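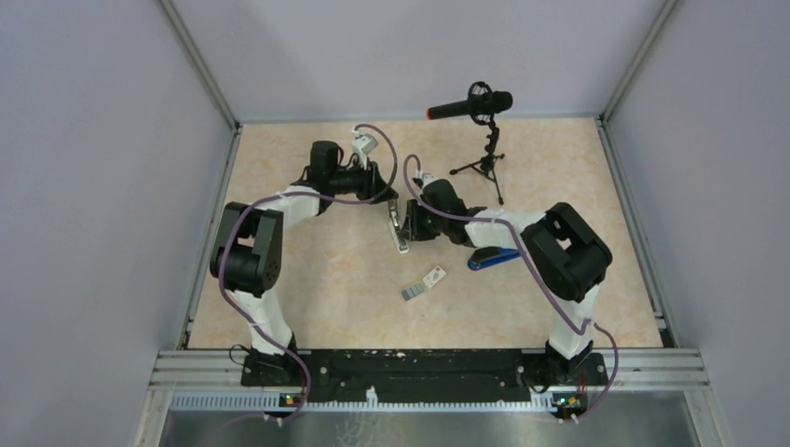
Alaric Montoya

I own one stapler, and it has never been where I left it. I say this as a man who works from a desk the size of a door and has opinions about desks. My position, after years of reading articles by people with a single pencil and a fern, is that the clear desk is a vanity. A table that gets used will collect things, and the things won't match.

Take a stapler, a microphone on its little tripod, a small gray block and a white card with printing on it. Put them on one tabletop and no magazine will come to photograph it. I find the mix restful all the same. The stapler is blue and black, the microphone has an orange-red tip, and neither has made the slightest effort to go with the marble pattern underneath. Good for them.

My sister Verna disagrees. Verna bought an organizer from Ondholm in February, with 2 trays and a lid, and has since spoken of little else. Her stapler lives in the lower tray. To staple something at Verna's you lift the lid, take out the upper tray, find somewhere to put the upper tray (there is nowhere, the desk must stay clear), and by then you have folded the corner over and pinched it, the way our father did his taxes.

The stapler is the test case for me. You need it twice a month, and when you need it you are already annoyed. You are holding pages. One hand is gone. A stapler in a drawer is a stapler for somebody with three hands and a calm disposition.

I will give Verna the cards. Loose cards with printing on them are a weakness of mine, and I keep every one that comes into the house on the theory that it must have been printed for a reason. I have one from a carpet place in Pernow. I don't have carpet. It's under the stapler, or it was this morning.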